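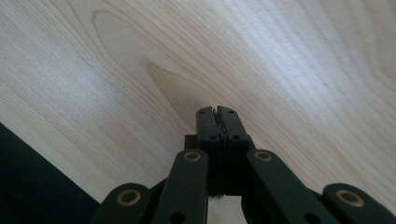 Clallolia opens orders for the Usilum hand-held gripper kit

24 October 2026

Hi, I'm the person who writes these things at Clallolia, and I also happen to be the person who has had a Usilum gripper sitting next to the keyboard since January, so please forgive me if this release runs a little warmer than the usual kind. Orders for the kit open today. I've been waiting a long time to type that sentence!

Usilum is a gripper you hold in your hand. You pick things up with it, put them down, open drawers, fold cloths, whatever your project is about, and the record of what you did goes on to train a robot arm fitted with the same fingers. Labs have been making tools like this for themselves for years, usually out of printed parts and a lot of patience. We wanted one that comes in a box with all the screws.

What's changed since the preview units

If you had one of our preview kits, you'll notice the linkage first. Four flat arms fan out below the fingers, and each one now has a brass-colored ring set into its pivot end. Preview users told us (some of them at length, thank you) that the old pivots got sloppy after a few weeks of steady squeezing. We listened, we redrew the arms, and then we redrew them again when the first redraw rubbed against the body. The result closes evenly from both sides, and I find it very pleasant to fidget with during calls.

The color is new too. It's a very dark green, and yes, it looks black until the light gets on it. There was a vote. I wanted orange. I lost.

The fingers are still simple narrow blocks with flat ends, and they still have small holes drilled in them. A lot of you asked us to keep those holes, and we have. Use them to bolt on fingertips of your own, and if you make something good, send us the drawing! We're putting a page together for shared fingertip designs and it looks a bit bare so far.

Working close to the table

Most of my own practice with the kit has been on a plain pale tabletop, bringing the fingertips down close to the wood and trying to keep them there without a wobble. It sounds dull and it's oddly absorbing. Flat ends help a lot with thin things like cards, washers and cable ties, which was the area where our preview fingers let people down. I still drop washers. My record is improving.

A word on pads. The gripping surface takes the most wear of anything on the tool, so we treat it as something you'll replace. Spare pads are in the box and more can be ordered separately. Swap them when the edges start to go ragged, or sooner if your work involves anything oily. Changing a pair takes a small hex key and a couple of minutes, and the hex key is in the box as well (taped under the lid, so look there before you write to us).

What's in the box

One assembled gripper
2 spare sets of pads
2 spare link arms, one left and one right
22 screws in a labeled bag
Hex key
Printed setup guide, with larger type than last time

The camera and the mount for it are sold as an add-on. Plenty of our customers already own something they like, and we'd sooner leave that choice to you. The add-on mount fits the new body only, so if you're holding on to a preview unit, please don't order it. Write to us first and we'll work out a trade.

Software

Recording and playback run through Patwary, our own desktop program, which is free with the kit. The new version imports sessions from the preview release, so nobody loses old work. Finger opening is logged along with the video, and you can trim a session without leaving the program, a thing I asked for so many times that it became a bit of a sore subject. There's a setup wizard too. I've run it start to finish on a slow old laptop and got to the end without swearing.

Support and repairs

Repairs are being handled by our friends at Bratance, who also do final assembly. If a link arm snaps or a pivot starts to stick, you can fit the spare yourself or send the whole thing in. The setup guide has a page on each. My advice is to try it yourself first, with a tray under your hands so the screws don't end up in the carpet.

How to order

The first production run is 2406 kits. Orders placed through the Clallolia web shop ship in the order they arrive, and schools and university labs can ask for an invoice at checkout. Replacement arms, pads and screws are listed on the parts page under Usilum.

Reviewers and reporters who'd like a loan unit can use the press form on our site. Please say what you plan to pick up with it, partly so we can send suitable pads and partly for my own entertainment.

About Clallolia

Clallolia makes hand-held tools and software for people who teach robots to handle everyday things. The Usilum kit is our first product to go on general sale.

Press contact: use the press form in the Clallolia web shop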